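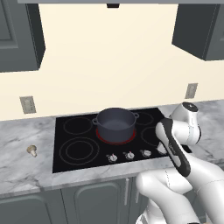

Posted by Fotico, 22 Sep 2021

I'm collecting demos in a simulated kitchen, mostly knob turning on the stove. I've got 216 so far and the policy still grabs at nothing half the time. Do I need way more, or am I recording them wrong? I start every single one with the pot on the back burner and that burner already lit, if that matters.

Stilloten

More data. We had 2,000 and it was fine.

Wei

It matters a lot! With the same start every time it can just memorize one path (mine did exactly this back in January, and I spent weeks blaming the network). Shift the pot, the mushroom, the arm's first pose, and have a few runs begin with all the burners off. I threw out 43 sloppy ones too, the kind where I'd wobbled around before reaching for the knob, and that helped more than I expected. 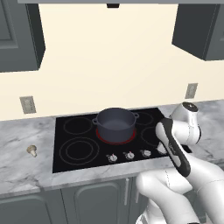

Should I keep the demos where I missed and then fixed it?

Keep them if the fix is quick and clean, they teach it how to recover. Toss the ones where you just sat there thinking.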